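A **marble-effect table** is a table whose top carries the pattern of veined marble, whether or not the top is cut from stone. The pattern may be that of a real slab, or it may be printed, pressed, painted or cast into another material. Tables of this kind are found in homes, cafés, offices and shared rooms, most often as small round side tables or low tables for two to four people. Black tops with thin white veins and white tops with grey veins are the two most common colourings.

## Name and scope

In the furniture trade the words "marble", "marble-effect" and "marbled" are used with different meanings. "Marble" on its own should mean stone. "Marble-effect" means that the surface copies the look of stone. "Marbled" is older and looser, and has been used for painted wood, patterned paper and coloured glass as well as for furniture. Second-hand sellers often mix the three, and a buyer who wants stone generally has to check the underside or the edge of the top.

The shape of a table does not affect the name, but most writing on the subject deals with round tops, which are easier to place in a small room and have no corners to chip.

## History

Stone table tops were used in the ancient world and remained costly for as long as they had to be sawn and polished by hand. Cheaper copies are also old. Painted marbling on plaster and timber was known in Roman houses, and scagliola, a mixture of plaster, glue and pigment polished to a shine, was widely used for table tops in Italy from the seventeenth century.

In the nineteenth century the round marble top on an iron base became a familiar piece of café furniture. It was heavy, could be wiped clean and stood up to hot cups better than polished wood did. Painted slate, which takes a dark gloss well, was sold as a cheaper form of black marble for mantelpieces and small tables.

Printed surfaces became common in the twentieth century, when decorative laminates allowed a photograph or drawing of stone to be sealed under a hard clear layer. Early patterns repeated at short intervals and were easy to recognise. Later ones used larger printing cylinders and, after that, digital printing, so that a whole top could be made without a visible repeat.

## Materials

### Natural stone

A top of real marble is cold to the touch and heavy. Veins run through the full thickness and can be followed over the edge. Black marbles with white veining are quarried in several countries, the best known being the Spanish stone sold as Nero Marquina. Marble is mostly calcium carbonate and is marked by acids such as lemon juice, vinegar and wine.

### Laminate and printed board

A laminated top has a core of board with a thin patterned sheet bonded to it. The edge is covered by a separate strip, and the veins usually stop or change direction where the strip begins. Laminate is light and cheap and does not react with weak acids, but water that gets in at the edge can make the core swell.

### Glass

Printed or back-painted glass gives a very even, reflective top. The pattern lies under or behind the surface, which gives a slight look of depth when it is seen from the side. Toughened glass is the usual choice.

### Ceramic and sintered stone

Thin ceramic sheets are pressed and fired at high temperature with the pattern printed on the face. They resist heat and scratching well. A sharp knock on the rim can still take out a chip, and the body colour then shows beneath the print.

### Cast resin

Resin tops have pigment stirred or poured in before the material sets. No two are quite alike. They scratch more easily than ceramic and can be marked by hot pans, though light scratches can often be polished out.

## Pattern and colour

The main difference between patterns is the relation of vein to ground. In dark patterns the ground is nearly plain and the veins are narrow, pale and sharply drawn. In light patterns the veins are often broad and soft, with cloudy edges. A dark ground makes the veins stand out from across a room, and it also shows dust, dried drips and fingermarks more clearly than a light one.

Makers describe veining by its direction. A "running" pattern has most of its lines going one way. A "broken" pattern has short lines that cross and fork. Running patterns suit long tables, while broken patterns are preferred for round tops, where there is no long side for the lines to follow.

The finish is also part of the look. Gloss tops reflect lamps and windows, and under ceiling tube lights they may show long bright streaks that are hard on the eyes of someone reading or writing. Matt and satin finishes cut this down, at the cost of a slightly greyer black.

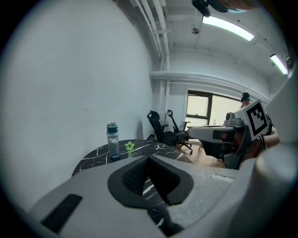
Glare is therefore one of the points usually considered when a dark top is chosen for a workroom or office. Moving the table so that the lights are to one side of the sitter is often enough. Mats and runners are also used, although they cover the pattern that the table was bought for.

## Bases

Round tops are carried on one of three kinds of base. A pedestal has a single column and a spread foot, and leaves the most room for knees. A set of legs fixed near the rim is steadier under a leaning elbow but gets in the way of chairs. A frame or drum base is used for low tables, where leg room matters less.

Weight has a strong effect on the choice. A stone top on a narrow pedestal is top-heavy unless the foot is wide or weighted. A laminate top on a heavy iron foot is hard to tip but can feel loose if the fixing plate is small. Plates are commonly screwed to board tops and glued or bolted through a sub-frame to stone and ceramic ones.

Uneven floors are a common cause of rocking. Most bases made for café and office use have screw-in feet that can be turned by hand - usually anticlockwise to lengthen them - and these should be set with the table in its final place.

## Use

At home, small marble-effect tables are used beside sofas and beds, in halls, and as breakfast tables in kitchens that have no room for a larger one. In offices and shared buildings they tend to be placed in corners and waiting areas, where they hold drinks, papers and small ornaments. The round form allows people to pass close by without catching a hip on a corner.

Water bottles and cold drinks are the most usual source of marks. A bottle taken from a refrigerator gathers moisture on the outside and leaves a ring. On laminate, glass and ceramic the ring wipes off. On unsealed marble it may dry as a dull circle, especially in areas with hard water, and on gloss black tops of any material a chalky outline can be seen until it is cleaned.

Small decorations are often stood on such tables, and plain or brightly coloured ones are easier to pick out against the veins than patterned ones. Felt pads under metal, stone or pottery objects prevent scratches.

## Care

For day-to-day cleaning a soft damp cloth is enough, followed by a dry one. Washing-up liquid in warm water removes grease. Scouring powder and rough pads should be kept off all types, as they dull a gloss finish and leave a patch that catches the light.

Further care depends on the material:

- **Marble** should be sealed when new and again when drops of water no longer stand up on the surface. Vinegar and lemon cleaners must not be used.
- **Laminate** should not be left wet at the edge or along a join. Lifted edging can be glued back if the core is still sound.
- **Glass** can be cleaned with ordinary window cleaner.
- **Ceramic** needs no sealing. Grease film is removed with a mild alkaline cleaner.
- **Resin** should be kept away from hot pans and from solvents such as nail varnish remover.

Limescale on glass and ceramic can be taken off with diluted white vinegar, rinsed away at once.

## Telling stone from imitation

The edge is the first place to look. Veins that carry on from the face to the edge and appear again underneath point to stone or cast material. A seam just below the top surface points to laminate.

Temperature is less reliable. Stone, glass and ceramic all feel cold in a room at ordinary temperature, so touch can rule out board but cannot separate the other three. Weight helps more. A solid marble top 2 cm thick and 60 cm across weighs in the region of 15 kg, and a laminate top of the same size is much lighter.

Repeats in the pattern are another sign. The furniture restorer Aravind Krishnan advises comparing several tables of the same model where this is possible, as a printed design will often show the same fork or crossing on each one, sometimes turned through half a circle.

## Trade examples

The Jastovow range of round tables was sold in black and white veining in 2 heights, with a shared pedestal base. The Fandau, a low table with a drum base, was made only in black. Both used printed tops with matching edge strips. Raghavendra Rajan, who catalogued the Fandau, recorded 366 examples and found that 40 of them had been given replacement tops, mostly after water had entered at the edge.

## See also

- Café table
- Decorative laminate
- Pedestal table
- Scagliola
- Terrazzo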